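Search this site
Go
December
By Dale Lapointe

Fruit belongs where you sit

I am done with the fruit bowl on the kitchen counter. Done. Ours in the Estmont apartment sat next to the toaster for 4 years and what it mostly did was rot. Bananas went black, pears went soft, and we'd all be on the couch eating crackers.

So move it. Put the fruit on a plate — a plain flat dinner plate, the one with the faded flowers is fine — and set it down where people end up at night. Couch, bed, wherever the blanket is. Oranges, a couple of kiwis, mandarins for the kids. Nothing cut up. Cut fruit drips and then you've got a blanket to wash.

My neighbor Encarnación Cuesta thinks this is disgusting. Food on the furniture, she says, and where do the peels go? Fair. Peels go back on the plate. We lost 2 grapes down the cushions last winter, I'll admit to that, and teh smell was not great.
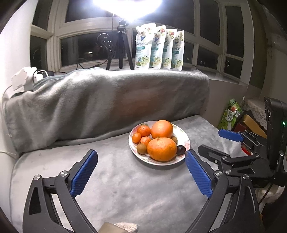
But a deep bowl hides things. You never see the bottom one untill it's fuzzy. On a plate everything is more or less right there, and you grab one without getting up. Lazy? Sure. I eat more oranges now than I did all of last year, and the crackers are going stale in the cupboard.

Last updated in December, 4 p.m.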